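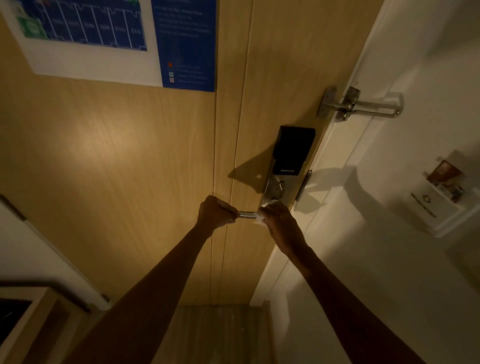

How do you keep the rest of the class working while you sit with one small reading group?

With tasks the children already know very well, and the same kind of task in the same place for several weeks.

I put my question and the short answer from my colleague first, so that the topic of this thread is clear. Now I would like to hear from others. I teach second grade, it is my third year in an American school, and English is my third language, so please excuse me if I write too carefully. My groups are 15 minutes each. The first group goes well. During the second one, children begin to come to my table with questions.

marlu_grade2
Posted 2022-10-21

----------

pencilbox_k
I agree with your colleague. I have four stations and I change only the content. Word sorting is always by the window, partner reading is always on the rug. The first three weeks of school I do not pull any group at all, I just walk around while they practice.

----------

LTamayo
Three weeks without groups is too long for me. Some of my readers can't wait that long in the fall. I pull one group from the second week, very short, and the others only draw and label. It's noisy but it works in my room.
Lizeth Tamayo, grade 1

----------

pencilbox_k
Noisy is the part I can't do. I have a class next door with a thin wall between us.

----------

marlu_grade2
Thank you both. Pencilbox, how do the children know when to change the station? I ring a small bell, but then my own group also stops reading.

----------

oldchalk
Don't change stations at all. One station per day. Mine stay in one place for the whole reading block and rotate the next day. Half of the interruptions I used to have were from children moving, finding a seat, sharpening a pencil.

----------

pencilbox_k
A full block in one place is hard for a seven-year-old, oldchalk. How long is your block?

----------

oldchalk
60 minutes, with a stretch in the middle. They have a "must do" and then two "may do" folders. When they finish they take a folder. Nobody needs me for this.

----------

reads_with_frogs
We use Cledora on the tablets for one station and I would not give it back. It reads the story to them and they follow the words. My school pays for it, so I don't know the price for one teacher.

----------

LTamayo
I tried Cledora in June with my summer group. The stories are nice, but my children pressed the pictures to hear the sounds and did not look at the text. I went back to paper. I have 640 word cards in shoe boxes, sorted by vowel, and those I can trust.

----------

reads_with_frogs
You can switch the sounds off in the teacher menu. It is under Reading, then Extras. Mine pressed everything too until I found it.

----------

LTamayo
I did not know that. I will look, but I keep my shoe boxes :)

----------

marlu_grade2
I have no tablets, only two old computers, so paper is better for me. Lizeth, do the children put the cards back in the right box? This is my fear with so many.

----------

LTamayo
Each vowel has a colored dot on the back of the card. They match the dot with the lid. On Friday-type days, when everybody is tired, I let them use only one box.

----------

oldchalk
About the questions at your table: I wear a paper crown when I am with a group. Crown on means ask a partner first. If somebody is sick or hurt they may come of course.

----------

pencilbox_k
I never liked the crown or the hat. Some shy children then don't come even when they should. I prefer a helper child at each station with a badge.

----------

oldchalk
The helper then does everybody's work. I had this with one girl, she was very kind and she finished nothing for a month.

----------

pencilbox_k
I change the helper every day, so it did not happen to me yet. But I see the problem.

----------

marlu_grade2
I will try one station per day for two weeks, with the "may do" folders, and a helper who changes daily. No crown for now. For the folders, what do you put inside? I have some mazes and a rhyming page, but I think they will finish them in one morning.

----------

oldchalk
Things without an end. Blank comic strips, a list of words to make into silly sentences, a letter to somebody in the class. Mazes are gone in five minutes.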